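Searching the McGrath Newspaper Index
Local History Guides > Using the Archive
March | By Jamila Marikar
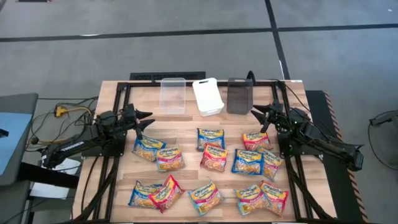
Can I search for a family name without knowing the year?
Leave both date boxes blank and the index checks every issue it holds.

The index covers 1044 issues of the town weekly. Page scans are ready for 983 of them; the rest are on microfilm only.

1. Open the Alia reader and choose "McGrath Weekly" from the list of titles.
2. Type a surname in the Name box. Use at least three letters.
3. To catch older spellings, put an asterisk at the end. Bror* finds both Brorex and Brorer.
4. Press Search. Results are listed oldest first, up to 200 at a time.
5. Click a result to open the page. The matching line is marked in yellow.

Note: Married women often appear under a husband's name in notices printed before the 1920s. Search both.

Caution: Do not close the reader while a page is saving. The file will be incomplete and you will need to save it again.

To request a microfilm reel, write down the reel and page number and give them to Rajitha Sikder at the history room desk by noon on Friday.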